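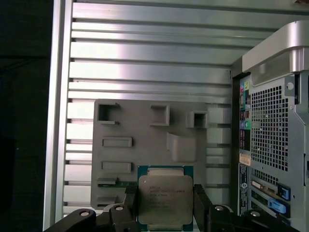
An Intel Xeon chip with the rear of a silver tower behind it.

I've wanted a UFO and night-sky tracking app that doesn't scream at me, so when my friend Mieke Declercq sent me a link to Suvora I bought it that same evening (one-time price, $42, no ads!). It pulls in sighting reports and checks each one against satellites, planes and bright planets. Out of 284 reports near me, it left only seven marked "unexplained," and I have read every single one of those twice.

The map is lovely and the red night mode is easy on the eyes. What bugs me is the search, which can't tell a town from a county and once took me 22 tries to find Buklow.

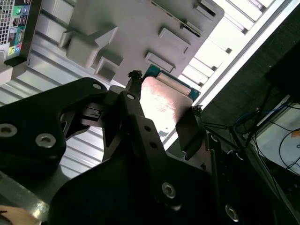
Does Suvora work without a signal?
You can save the sky map for one area before you leave home, but new reports only load once you're back online.

I tried that out on a hill in November with a thermos and a blanket, and the saved map held up fine. A bright orange light had me on my feet for a good minute, and then the app told me it was Mars. Oh well!

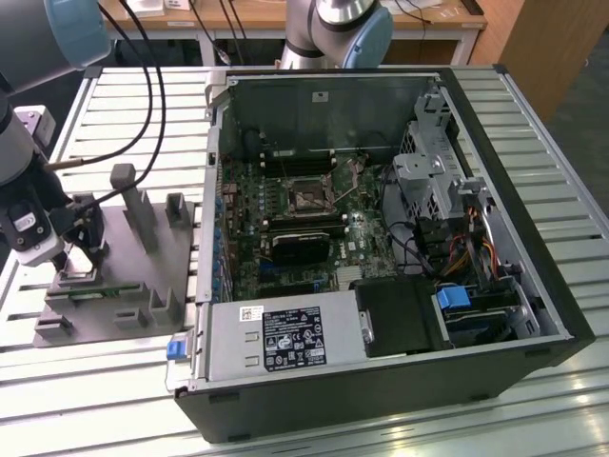 How it compares to Makach

Makach is free and has a much busier forum, but every blurry dot gets called a mothership. I still read it for fun. For real sky watching I'm sticking with Suvora, and I'd give it four stars out of five until they fix that search.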